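Search products, guides and spares
Go
Print this page | E-mail this page to a friend

Wogan Surfaces — Kulard marble-look worktop covering, dark grey

Product code 543. Sold by the roll.

We stock three patterns from Kulard and this is the one we get asked about most. It is a self-adhesive covering for worktops, shelves and the tops of tired furniture. The makers call it "a new kitchen in an afternoon". We would call it a printed film with glue on the back, and a fairly good one, if you go in with your eyes open.

What the brochure says and what we think

"Looks like real marble." From across the room, perhaps. Close up you will see the pattern repeat, and it has no depth to it when the light comes in low. If you have handled stone you won't be fooled, and nor will anyone who leans on it, as it feels like the chipboard you stuck it to.

"Heatproof." We have asked Kulard twice what temperature they mean and have had the brochure back both times. We put a mug of tea on our sample for a morning and nothing happened. We put a pan straight off the hob on it and something did. Use a trivet.

"Scratch resistant." It resists fingernails and wooden spoons. It does not resist a bread knife, and dark colours show every mark more than pale ones do. The Dallberg film is thicker and copes better, but it costs more and is a pig to get round corners.

"Removable without residue." We had a piece off a shelf after a few weeks and it came away clean. A piece that had been down since April was another matter, and took an evening with a hairdryer and white spirit. If you rent, try a hidden patch first and leave it as long as you dare.

"Bubble-free." Any film will bubble if you rush it. This one gives you a little time to lift and relay, more than the Gimthorpe we used to sell — we stopped selling it for that reason.

Where it works

Flat, sealed, clean surfaces that don't get wet for long. Bedroom furniture, alcove shelves, a hobby bench, the inside of a display box, a utility room worktop away from the sink. Around a sink we would not bother. Water gets under the cut edge sooner or later, whatever you seal it with, and once it has lifted it stays lifted.

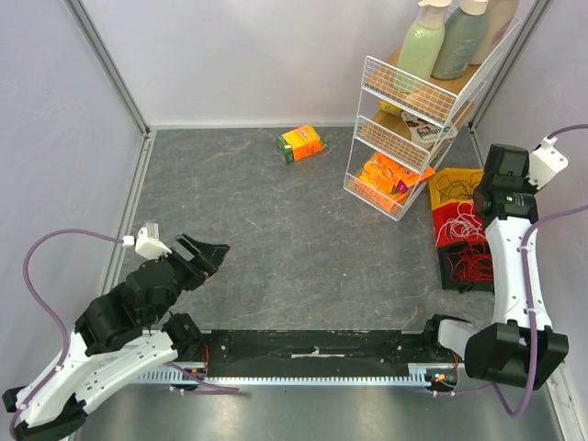

Edges are where most jobs go wrong. The film will fold over a rounded front edge with some warming, but a sharp square corner tends to split it, and a trim strip saves a lot of bad language. Kulard sell their own trim. It is the same as any other trim and dearer, so measure up and buy whatever fits.

Joins are harder to hide than the instructions make out. The veins don't line up from one length to the next unless you waste a good deal of material, so buy one more roll than the calculator on the packet tells you to.

Roll details

Colour: dark grey with pale veins
Finish: satin, whatever the label says about matt
Rolls in stock at last count: about 1188
Cutting: ordinary craft knife, new blade
Returns: unopened rolls only

We don't send out samples larger than a postcard, and a postcard won't tell you much about a pattern like this. Come and see a full length if you can.

Page last checked 6 January 2020

Print this page | E-mail this page to a friend

This site uses cookies to remember your basket. By carrying on you agree to this. OK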